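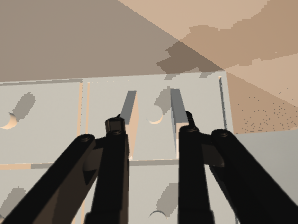

Light grey panel front with round knobs, rendered view.

From: Annelies Ruchti
To: finishes list
Subject: Re: Grey on kitchen fronts drying patchy near the edges

Tsutomu Imai wrote:

> I have a run of painted drawer fronts for a kitchen in Grasov and the
> colour is uneven along the edges of the recessed panels. Same tin, same
> brush, same day. The flat of the panel is fine. The mouldings look a
> shade darker and slightly glossier, and on two of the fronts there is a
> faint line where the panel meets the rail. The client wants a light grey
> and has already approved a sample board, which shows none of this.
>
> Primer is the Gollier water-based, one coat, sanded with 240. Topcoat is
> Gasser satin, two coats, brushed. The workshop was at 12 degrees first
> thing on Tuesday and warmer by the afternoon. Is it the temperature, or
> do I need to strip them?
>
> Second question, do you drill for the knobs before or after painting?

Tsutomu,

I would not strip them. From your description there are two separate faults and neither goes down to the wood.

The darker mouldings are a film thickness problem. A brush unloads on any raised edge and the paint then runs back into the corner below it. Satin holds more of its sheen where it dries slowly, and a thick corner dries slowly, so you get the gloss and the apparent change of colour together. Your sample board was flat, I assume. A flat board will never show this. I now ask for sample boards with at least one length of the real moulding glued on, and I charge for them.

Twelve degrees makes it worse. The Gasser data sheet I have is an old one and I would rather you read the current sheet than trust my copy, but in my own shop I stop brushing water-based topcoats when it falls below 15. What matters is the temperature of the timber, and fronts that have stood against an outside wall overnight can lag well behind the air until midday. A cheap surface thermometer is enough to check this.

The faint line where the panel meets the rail is something else. If the panels float in a groove, they will move, and any paint bridging the joint will crack or show a witness line. How long were the fronts in the workshop before you primed them? I had a batch for the Irkach flats in June that came straight off the van and were primed the same afternoon. Every panel had shrunk by the time the heating went on in the autumn, leaving a thin strip of bare timber down each side. We now prime and first-coat the panels loose, before glue-up, including the tongue. It adds handling, but there has been no repeat.

For the fronts you have:

Leave them for several days somewhere warm. Flat back the mouldings with 320 on a foam pad, only until the sheen is even. Do not go through to the primer on the arrises. If you do, spot prime and let it harden before going on.

Run a blade lightly round the joint to break the paint bridge, then vacuum it out. Do not fill it.

Brush the mouldings first with a nearly dry brush, tip off the corners, then do the flats before the mouldings have set. On a front of ordinary drawer size you have a few minutes. If you need longer, use a little of the maker's own conditioner. I have tried water and it dropped the sheen.

One further topcoat should be enough. Put all the fronts from one bank of drawers through together, from one tin. If you have to open a second tin, mix the two in a clean kettle before starting. I had 20 litres of the same grey delivered last year, all with batch number 2734 on the lids, and one tin was still visibly off.

On the knobs, I drill before priming, from the face, with a backing board clamped behind. Then I seal the inside of the hole with primer on a cotton bud. End grain in the hole will otherwise take up moisture when the front is wiped down, and a round knob with a small base does not hide a swollen ring. Fit them last and do not overtighten. Fresh water-based satin stays soft for weeks, and the base of the knob will print into it. I give it 60 hours as a minimum and use a thin nylon washer if the client is in a hurry.

What moulding profile is it? If it has a deep quirk I would consider spraying that last coat after all.

Annelies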